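The Small Boxes We Keep
By Nermin Dursun

In January my mother-in-law opened her bathroom cabinet and a box fell into the sink. It was followed by three others. Some of them were older than my daughter's school career, and one leaflet was printed by a company which does not exist anymore.

I started to ask friends how they store their small cardboard boxes, the ones with medicine, plasters and creams. Most of them laughed first and then became a little ashamed. A neighbor keeps hers in a cookie tin. My cousin in Ospina has more than 70 packages in one drawer, and he told me this number with pride.
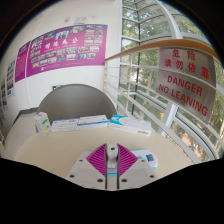

Tiina Saarela has a different opinion about drawers. She runs Kemitgate, a small home-organizing service, and she starts every visit at a table. "A drawer hides the dates," she told me. "Put everything on a table and sit down in front of it. You need a chair, because you will read a lot of very small letters."

Her method is slow. She takes one box in the hand, finds the date, and writes it again on the top with a thick pen. Boxes which can stand are put upright, and flat ones are laid with the printed name toward the person. She doesn't allow a second layer until the first is finished. With my mother-in-law it took us 35 minutes for one shelf, including tea.

The expired things went to the pharmacy. The empty boxes we opened at the ends and pressed flat for the paper recycling.

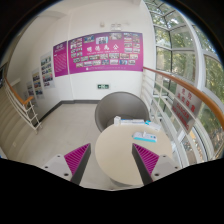 Should I throw away the box and keep only the strip inside?

Keep the box together with its leaflet as long as there is something left in the strip. The full name and instructions are easier to find there, and when you cut a strip you can lose the date.

My own cabinet took one evening. I found 2 thermometers and a cream I had bought again last month.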